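We use cookies to remember your language and to count visits. Accept all | Only necessary

About Kiststead

Published 2025-02-10 by the Kiststead office

Kiststead is a small school for adults who want to learn to repair and alter their own clothes. We are in the old post building in Karberg, on the first floor, above the shop of Grolard, where many of our students buy their thread and zips.

The school began with one evening course and one table. The first group had six persons, and they asked to continue after the last lesson, so we wrote a second course during the Christmas holiday and opened it in January. Today we offer 14 courses in the year. In the last school year 1,012 garments were repaired in our rooms. We know this number well, for each piece is written in the blue book beside the door.

What we teach

The beginner course takes 37 hours. You learn to sew by hand, to use the machine, to shorten trousers and to change a zip. After this you can choose: knitwear, lining of coats, or winter jackets. The winter jacket course is the one with the longest waiting list. A quilted jacket looks difficult, but a small tear can be closed by a careful beginner in one evening. We also show how to wash such a jacket at home and how to store it in summer without pressing it flat.

You do not need your own machine. We have machines from Hollmann, all of the same model, and we service them ourselves. Please bring the garment clean and with all the loose buttons in a bag.

How we work

Groups are small and we speak slowly, as for many of us English is the second or third language. We do not give marks. If you miss a lesson, you may come to another group in the same week, when there is a free chair.

A course costs 100 euros, and the thread for practice is included. Zips and lining fabric you pay separately. Who cannot pay the whole sum at once may pay in two parts; please write to the office before the course starts.
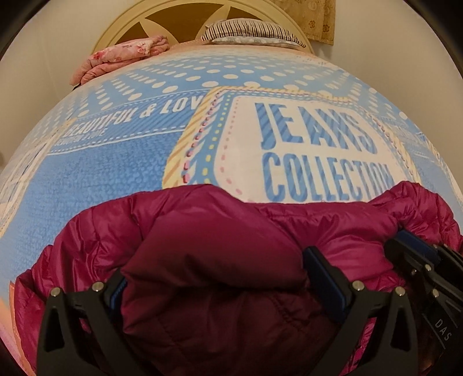
Former students write to us sometimes, and one of them remarked that the zip lesson was too short for her and that she would gladly have paid for one more evening. From next season this lesson will have two evenings.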